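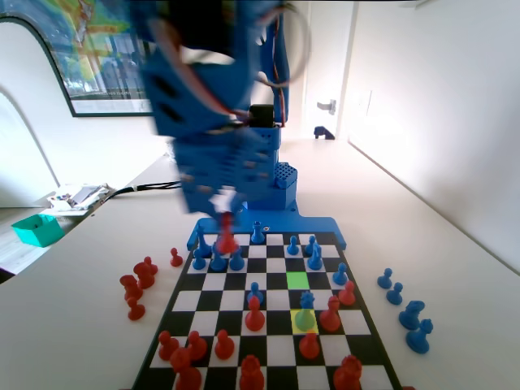 The arm with a red piece in its gripper, partway through a game.

September 2018

Long evening with the chess arm. We call it Pollimon in the club and I have given up arguing for a better name. It played more of a game tonight than it has since we started in March, so I want to get this down before I forget what we changed.

The gripper first. I printed new fingers for it over the weekend, same blue as the rest, a little thicker at the tips. The old ones flexed when they closed and the piece would tilt on the way up. I ran 20 pickups on pawns before anyone else got there and was happy enough to leave the new ones on. Knights are still a problem. The head is wider one way than the other and the arm has no idea which way the piece is facing. Somebody suggested we just always set them down facing the same direction, and that is what we are doing for now.

The far rows are easy because they sit close to the base. The near rows are where it goes wrong. With the arm stretched out, the shoulder servo sags and the gripper comes down short of the middle of the square. I put in a correction for each row, measured by hand with a ruler, and it's ugly but it works on most of them. The closest row needs doing again.

The plate that clamps to the board was worth the trouble. Before that, every time we bumped the table we had to calibrate from the start. Now the board and the arm move together.

The green and yellow squares are working too. Easier to follow than reading move names off the laptop – I kept mixing up the letters.

Captures are still slow. Each one is two trips, one to clear the square and one to bring the other piece in, and the arm goes back to its rest position in between when it doesn't need to. I looked at the log afterward and it had 1,413 lines for tonight alone, a lot of them the same servo position repeated. I'll take that logging out. I also want to cut the rest position between trips, but not until the sag is fixed.

Wires need tidying. The red and orange ones loop out along the side of the arm and I worry about them catching on a tall piece. Zip ties next time.

We have the Cevport meet coming up, and the rules say a full game with no hands on the board. They allow a pause of 100 seconds per move, so speed should be all right. Hands off is the hard part. I still reach in without thinking.

To do: near row offsets, zip ties, logging, spare servo from the Plustside order if it comes. Print another set of fingers in case these crack.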